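Vetberg Two-Finger Gripper, Hand-Held Version -- Equipment Notes and Fault Notice

Sold and serviced by Gadwood
Page revised Monday, November 6, 2023

Availability: in stock, replacement pads on back order until December
Recommended for: soft and irregular items, tabletop work
Not recommended for: anything you would mind having squeezed

The maker's sheet calls this gripper "self-protecting." We have been selling it long enough to have doubts about that phrase. The jaws are supposed to stop closing once the pads meet resistance. On most units they do. On units built with the Zirkow driver board, the stop signal can drop out after a run of short open-and-close cycles, and the jaws then carry on to full travel with whatever is between them.

Our bench tech, Zeeshan Warraich, got the fault to show up at cycle 174 on one unit and not until nearly 2,000 on another. We can't give you a safe number, and we would be wary of anyone who does. Vetberg's first answer was that the pads were worn. The pads on both units were new.
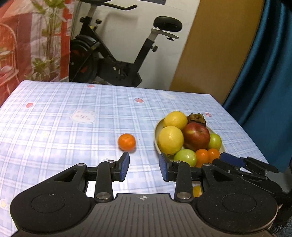

Fruit handling with open jaws and blue textured pads. A mandarin on the cloth, more fruit in the bowl.

Fruit is where customers notice it first. A lemon will put up with a bad grip for a while and a mandarin won't. Oksana Shevchuk, who handles our returns, has received three grippers with juice in the linkage, all described on the form as "intermittent."

What the fault looks like

The jaws close at normal speed, pause, then close again without a command. Sometimes there is a click before the second movement, sometimes there isn't. The status light stays green the whole time, so please don't rely on it. Cycling the power clears the fault, which is probably why it went unreported: people switch the thing off, switch it on, and get back to work.

What to do

Check the label under the rear cover. If it says Zirkow, limit the grip force to 60 percent in the settings menu and keep fingers out of the jaws while the unit has power. The limit makes a runaway close less nasty. It does not prevent one.

Vetberg has issued firmware 2 and says it solves the problem. We loaded it on our two bench units and haven't seen the fault since -- but we hadn't seen it for weeks on one of them before the update either. Make of that what you like. We are still shipping with the force limit on.

Boards made by Jatoi have not shown the fault here. You can ask for one when ordering. There is no price difference, although the wait is longer.

Returns

Zirkow-board units can come back to Gadwood for a board swap at no charge, in or out of warranty. Take the pads off first and pack them separately. Clean the linkage before you send it, and write down what the gripper was holding when it went wrong. "Intermittent" doesn't help us much.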